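The mini backpack problem

Small bags are back, and so is the claim that they will make us tidy. The argument goes that if you carry less room you will carry less rubbish. I have been hearing it since October, mostly from people selling small bags, and I don't believe a word.

Gitau's spring catalogue promises "a calmer day in 12 pockets", for a bag I struggled to get a paperback into. Ogbonna goes further and sells a printed card telling you which pocket your wipes should live in. It costs over 50 pounds with the bag, and the card is laminated, presumably because you will be reading it a lot.

Ebere Jibrin repairs zips and straps at a shop in Plerkbridge and sees the insides of more bags than most of us. "They come in stuffed," she told me. "Small ones are worse. People push things down until the zip goes, then they say the zip was poor." In one week she had 14 bags in for repair, and all but 2 were minis.

My own view is that the trouble starts with pockets. A big tote has one hole and everything is in it. A mini has a main compartment, a pocket inside that, a pocket on the front and another one lower down - and you will look in the wrong one first. Then there is the charging cable, which no pocket has ever improved.
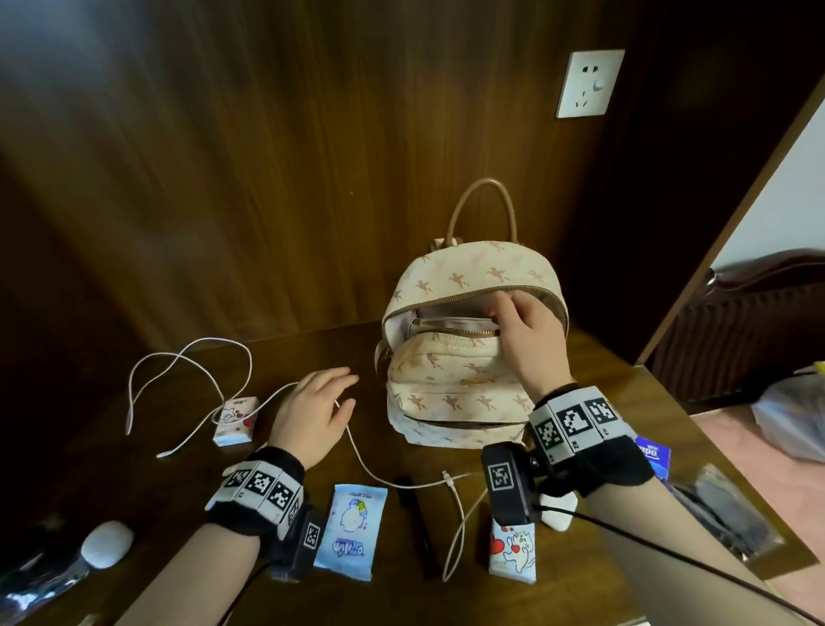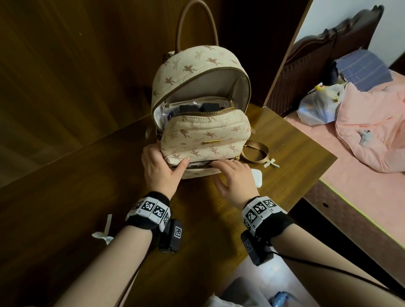
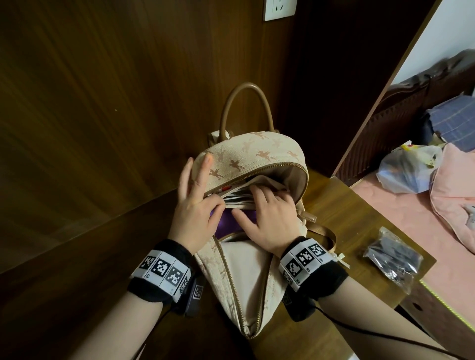
Reaching in, at the lower zip, sorting.

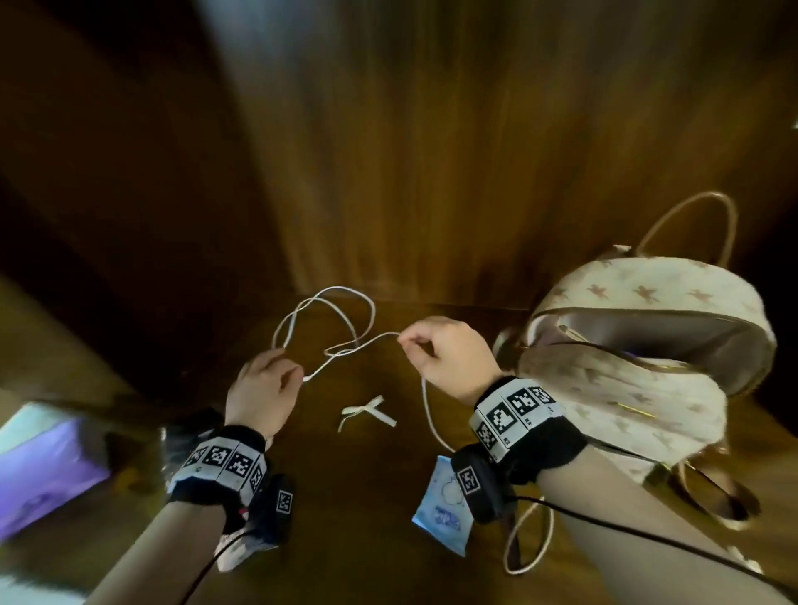 I will allow one thing. Turning the whole lot out on a desk now and again does work, whatever size the bag is, and it costs nothing. Jibrin does hers when she changes her bedding. She winds her leads round two fingers and ties them with whatever is handy, and she throws out any paper she can't explain.

Horiddale, who make a rather handsome canvas mini, sent me a set of matching inner pouches to change my mind. They are well sewn. I now have small bags to lose things in inside the small bag, and I still can't find my lip balm.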